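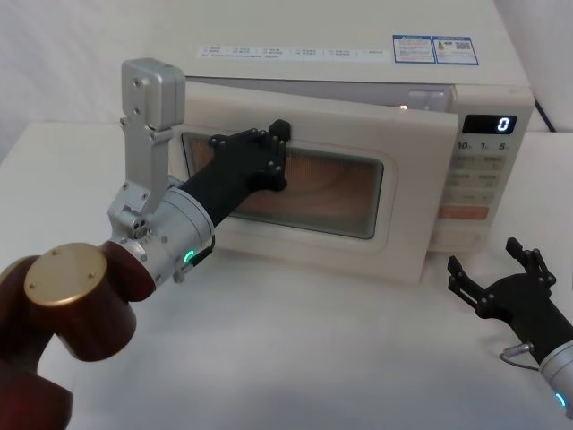 *Ikport, June*

**Slide 1 – the door**

Leave it up while people sit down. Left hand on the window, door a little ajar, display reading 0. Ask the room: is this task finished? Wait for answers.

Our planner, Loris, would have to guess. It gets a door angle from the vision model and nothing from the latch.

**Slide 2 – the numbers**

- 184 runs in the log, 58 marked "success" by Loris
- Povilas Liepiņa went through those by hand and disagreed with 11
- every one of the 11 was a door scored as shut

So I don't trust the headline rate, mine included. Say this slowly.

**Slide 3 – what Tralto changed**

New planner build, same success check. I'd have done it the other way around. A better plan scored by a bad check is still a bad score – skip the bar chart if short on time.

**Slide 4 – asks**

Log wrist force next to door angle. Keep failed runs. Someone will ask about a bigger model; I haven't seen evidence it helps with a gap this thin.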